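The Quiet Lane

I have now lived on Duvine Street long enough to have opinions about the library, which I believe is the legal definition of being a resident.

It is a perfectly good library. It has a ramp, a returns slot with a temper, and a large-print mystery section that seems to breed at night. What it no longer has is a front desk. Over the summer the desk was taken out and replaced with two self-checkout stations and a rug. I was told the rug was "for flow."

I used to like the desk. Mostly I liked Yareli Hinojosa, who sat behind it and had views on everything I borrowed. She once stamped a 600-page biography of a canal engineer, looked at me over her glasses, and said, "You'll be back Thursday-ish." I was back the next morning. She didn't say a word, which was worse.

Now I put my books on a gray pad and a screen asks me if I'm finished. I find this question hard to answer at ten in the morning. If I wait too long it asks me again, in a slightly larger font. Then it prints a receipt telling me how much money I have saved this year by using the library. Mine said $200. I felt proud for the length of the parking lot, until I remembered what I'd paid in late fees on a cookbook in October. The cookbook was about soup. I made one soup.

Yareli still works there, I should say. She roams. They gave her a lanyard and a tablet and she drifts through the stacks like a very well-read ghost, and if you need her you have to go and find her, usually somewhere around gardening. I asked whether she missed the desk. She said she missed the drawer. Apparently the drawer had crackers in it. 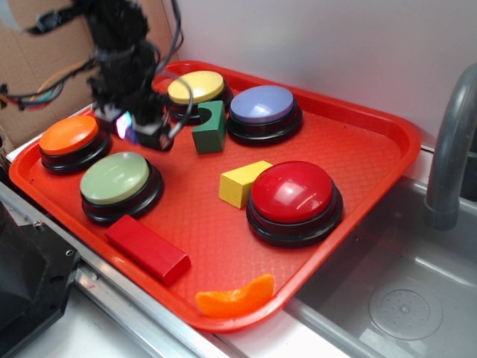 Anyway, I wrote a letter. I'm at the age where I write letters. I kept it short (one page, front only) and asked if there could be a chair somewhere near the entrance, with Yareli in it, for perhaps an hour a day. I did not use the word "desk." I thought I was being clever.

The reply took 16 days and thanked me for my interest in seating. It explained that the building now has 47 chairs, all of them open to the public, and that I was welcome to sit in any of them. I read it twice looking for sarcasm and couldn't find any, so either it wasn't there or it was very good.

I've since tried a fair number of those chairs. The ones by the window are nice until two o'clock, when the sun comes round and you start to cook. The ones in periodicals are spoken for, by a man called Yu who does the crossword in pen and sighs at his own mistakes. There is one armchair behind the atlases that I'm not going to tell you much about. It's brown and it's mine.

From it you can hear Yareli coming, because the lanyard clicks. Last week she stopped, looked at the novel I had open, and asked how far in I was. Page 30, I said. She nodded slowly and walked off toward gardening.

I've put it back on the shelf. I'm trying one about lighthouses next.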